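Filed under: Workplace Trials > Quarterly Updates

Walstead Laundry and Linen: where we're at with the folding arm (November report to the Andisdale Jobs Fund)

Hello again from the back half of the building! You asked last time for less spreadsheet and more of what it's like on the floor, so that's how I've written this one. The spreadsheet is attached anyway.

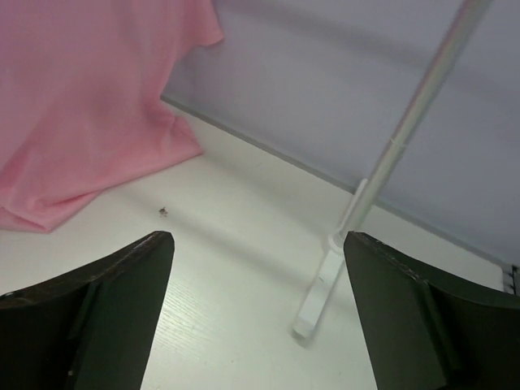
What the arm does now

The green fingers have been on since winter and they're the best set we've tried. Pink cloths are the training item at the moment, mostly because they show up so well against the white table. The job is to pick up one edge, lift, lay it over, and let go without dragging the whole thing sideways. That last bit is where we lose the most time. On a good morning the arm gets through 21 cloths before someone has to step in and straighten things, and on a bad one it's 10 and a fair bit of muttering.

It still can't do fitted sheets. I know that was in the original plan for this quarter and I'd rather own up to it early in the report than bury it on page four. Kurek (who supply the arm and the software) want us to get hand towels solid first, and having watched it wrestle a pillowcase for most of an afternoon I agree with them.

What's changed for the crew

Quite a lot, and some of it I didn't see coming. The small-items table used to be where you got put if your back was playing up, because you could do it on a stool. When word got around that the arm was going on that table, the people who relied on it were worried, and fair enough. We've kept a second small-items table going by hand and we'll keep it until the trial ends. I've put that in writing for the crew.

Four of our folders have done the Kurek operator course and now take turns minding the arm. They get the higher rate for the whole shift, even if they only mind it for an hour. There was some grumbling about who got picked for the first round, so the next one goes by a draw.

The noise is less than I feared. The beeping is worse. We've asked for a quieter alert and been told it's coming.

Money

We spent $2000 on the new table and backing panel, which was in the budget, and $600 on extra operator hours, which wasn't. I've moved that across from the travel line because we did the Deseo site visit by video call in the end. Please let me know if you need a form for that.

Next quarter

Hand towels, then pillowcases if towels go well. A proper sit-down with night shift too, who've had far less say in this than days have. I'd also like to talk to you about stretching the trial out a bit, and I'll ring about that separately.

Comments (3)

nightshift_folder: Glad to see us get a mention. Can the sit-down be at 10 pm and not 7 in the morning when we're all dead on our feet?

Marg's Daughter: My mum did small items for years on that stool. Good on you for keeping the hand table.

pressroom2: seconding the beeping. please. it goes right through the wall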